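Courses > Intro to Automation > Week 5 > Lab visit notes

OK, so on our trip to Psarras I want you watching the joints first and the gripper second. I did it the other way around on my first visit and missed half the demo! Zorica Perić is running it again - stop her any time with questions.

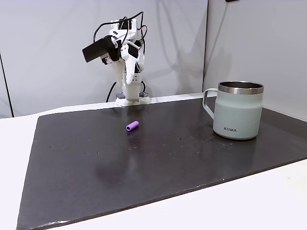
For your write-up, pick one move and sketch which joints you think it needs, in order. One page is plenty. Noelia Montoya has the sign-up sheet, and we only get 15 spots per group.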